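Writing up what went wrong with our hand-held grippers in October, since a few of you asked after I mentioned it on Saturday. Short thread, 11 posts.

Setup first. We record people doing table tasks with a pair of hand-held grippers and a headset, then train on the recordings. Each gripper has its own camera and reports how far its fingers are open. The opening value is the one that bit us.

The batch was 685 recordings for the Sunora project. Everything passed the automatic checks. Tracking good, no dropped video, file sizes normal.

Viorica Vukadinović ran the first trained policy on the arm at Grondudstead. It picked up a cup and kept closing. The cup cracked. She hit the stop and we had pieces on the table but no one hurt.

Second run, foam block this time, same thing. The arm went where it should and the fingers squeezed well past contact. She locked out the arm and called me.
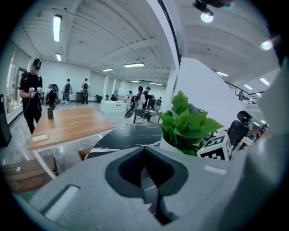 My first guess was the arm side. I spent a day on the force limit and found it set too high, which is my fault and a separate problem. It should have tripped long before a cup broke. It's lower now and it gets tested at the start of every shift.

The real fault was in the left gripper. The screw that holds the finger encoder had backed out a little, so the reading slipped each time someone squeezed hard. By the end of a session it was off by 4 mm, always in the direction of "more closed".

Why the checks missed it: they looked for missing values and jumps. A slow slide has neither. The plot looks like a normal day unless you put the first and last recording next to each other, and we never did.

Saulius Liepiņa found it by doing something very dull. He closed both grippers on the same gauge block 40 times and wrote the numbers down. The right one repeated fine. The left one crept from the start.

What we changed:
Thread locker on the encoder screw, both grippers.
Close fully on the gauge block at the start and end of every session. If the two readings don't match, the session is held.
The force limit on the arm is checked with a foam block before any policy runs.
No hard objects on the first run of a new policy.

We threw out the left-hand data from 2 weeks of sessions. Saulius thinks some of it can be corrected from the video - the fingers are in view, so you can measure the gap. I'd like to see that work on a small set before it goes back into training.

Still open: the Tilama units use the same encoder mount. I've asked for them to be checked but haven't heard back. If you run those, put a driver on that screw before your next session and tell me what you find.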